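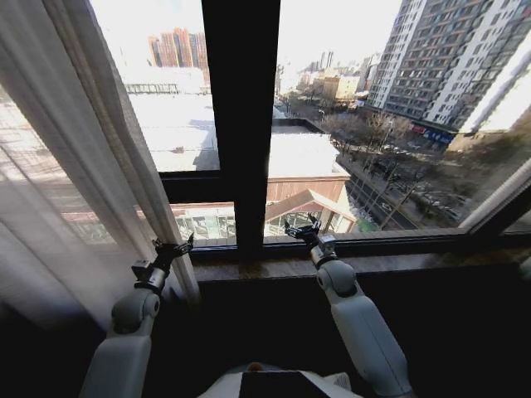
February 2020

I've been looking forward to writing this one up! Most of my month at Clornwood has gone into cameras and controllers, and I have a folder of notes that only makes sense to me, so I'm turning it into a post before I forget what my own abbreviations mean.

The job is curtains. Dekora, our little curtain project, wants two arms to find the edge of a curtain, take hold of it and draw it along without tugging the rail. Easy to say. Cloth is hard enough in a dim room, and curtains live in the worst place you could pick for a camera - right up against a window. Sheer fabric is the toughest kind, with folds that fade into whatever light is coming through the glass.

So I wanted two comparisons. One was the head camera against the wrist camera. The other was Grulenov against Miah, the two controllers we've been switching between since July.

I'll start with the cameras. The head view is lovely for planning. You get both arms and both grippers together, and you can tell right away if one elbow is about to get in the way of the other. What you don't get is any good feeling for depth near the glass. A set of open black fingers against a bright sky is just a silhouette, and from up there I can't judge the last bit of distance to the fabric at all. I tried! I called out guesses and then measured, and my guesses were embarrassing.

The exposure gives you trouble too. If the head camera meters for the outdoors, the wall under the sill goes to mud. If it meters for the wall, the curtain becomes one white sheet with no folds in it. I ended up locking exposure by hand and measuring only from the part of the view where the cloth was, and that one change did more for fold detection than a week of filter tuning.

The wrist camera is a different animal. It sees the two clamp arms in the same spot every time, so lining up on something between them is almost relaxing. Close in, it wins easily. The catch is what happens when the wrist swings past the curtain edge and there's nothing in front of it but the view.

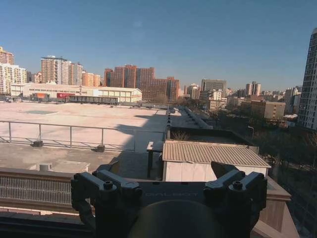 Rooftops, railings, towers, lots of crisp straight lines, all of it far beyond reach. Our edge finder loved those lines. It was delighted to report a curtain hem somewhere along a guardrail across the way, and with total confidence! I fixed that with a plain depth cutoff: anything past 200 cm gets thrown out before the edge finder runs. I should have had it in from day one.

Now the controllers. I ran 40 approaches, split evenly between Grulenov and Miah, same start pose, same curtain, same speed limit. Grulenov is the quick one. It gets to the pre-grasp pose with hardly any fuss and I really enjoy watching it move. Near the fabric it's a bit eager, though, and on 4 approaches it nudged the curtain before the fingers had started to close, which set the folds swaying and meant waiting for them to settle.

Miah is slower and so much gentler. It didn't bump the cloth early on any of its runs, and 18 of them ended with the fabric properly between the fingers. It also copes better when the wrist camera drops a few readings, easing off until they come back. My one complaint is the settings file, which is long and has two different names for the same damping value. I changed the wrong one twice.

For now I'm running Miah for anything within reach of the curtain and Grulenov for the big moves to get there. The handoff is a bit clunky (there's a pause you can hear as well as see) but it works, and I'm far happier with it than with either one alone.

A few loose notes for anyone doing something similar:

- Set exposure with the arms already raised. White arm covers bounce a surprising amount of light.
- Open the fingers wide early. Opening them next to sheer cloth is asking for a snag.
- Log which camera each grasp decision came from. I skipped this for the first batch and regretted it.

Next up is fingertips. I have a soft pair and a ribbed pair to try, and I want to repeat the whole thing with a heavier curtain on the same rail.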